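On May 4, 2021, a list member wrote:

> We have 86 litres of the Edilico matte white left over from the October job. Can it go over the old Ekis two-pack on the bench tops, or does it all have to come back to bare board? The data sheet only covers new work.

It can go over, provided the old coat is sound. Do a cross-hatch test first, on a spot that gets regular wear. If the squares lift with the tape, strip it. If they hold, degrease, sand with 180 grit, vacuum and wipe down.

Recoat window at our shop was 16 hours minimum. In colder weather I would leave it a full day - the film stays soft underneath well after it feels dry on top.

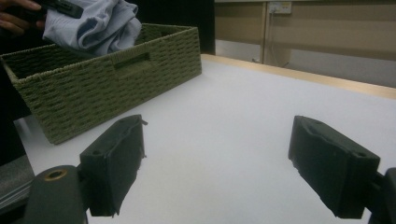 Gloss level matters more than colour for benches under strip lighting. We tried a Betard semi-gloss first and the glare was bad enough that people laid paper over it. A flat light grey-white like the one on this table is easier to work at, and I would stop the paint at the timber edge strip as well. Mask it and pull the tape while the last coat is still tacky.

Batch 1182 was thin, so check the number on your tins.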